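Griluneck (Lernnetzwerk)

Griluneck ist ein soziales Netzwerk für Studierende, das den Austausch in geschlossenen Lerngruppen mit öffentlichen Themenseiten verbindet. Betreiber ist die Pellegrini GmbH mit Sitz in Tolstead. 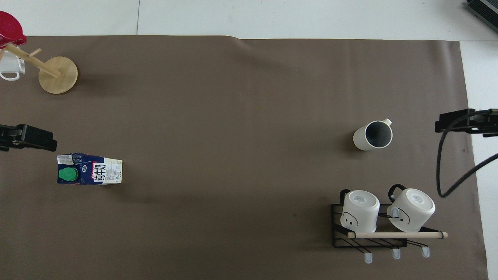
Geschichte

Das Netzwerk entstand aus einem Mitteilungsdienst der Hochschule Hiteton, den der Informatiker Tormod Lindqvist während seines Studiums entwickelt hatte. In der Erprobungsphase nutzten ihn 74 Studierende zweier Fachbereiche. Nach der Übernahme durch Pellegrini wurde der Dienst für weitere Hochschulen geöffnet; die Registrierung setzte zunächst eine Einladung voraus. Diese Beschränkung entfiel im Juni des folgenden Jahres.

Aufbau und Funktionen

Grundeinheit des Netzwerks ist der sogenannte Zirkel, dem höchstens 20 Mitglieder angehören können. Beiträge sind nur innerhalb des jeweiligen Zirkels sichtbar, sofern sie nicht ausdrücklich für eine Themenseite freigegeben werden. Hinzu kommen Videogespräche, gemeinsame Mitschriften und ein Kalender für Prüfungstermine. Profile müssen den Klarnamen enthalten — Pseudonyme sind seit einer Änderung der Nutzungsbedingungen lediglich als Zusatz erlaubt.

Verbreitung

Nach Angaben des Betreibers bestehen Zugänge an 176 Hochschulen. Die Zahl der öffentlichen Themenseiten liegt bei über 291, von denen ein großer Teil auf die Fächer Informatik, Medizin und Rechtswissenschaft entfällt.

Kritik

Studierendenvertretungen beanstandeten wiederholt die Klarnamenpflicht sowie die voreingestellte Übernahme von Kontakten aus dem Adressbuch. Letztere wurde später auf eine ausdrückliche Zustimmung umgestellt.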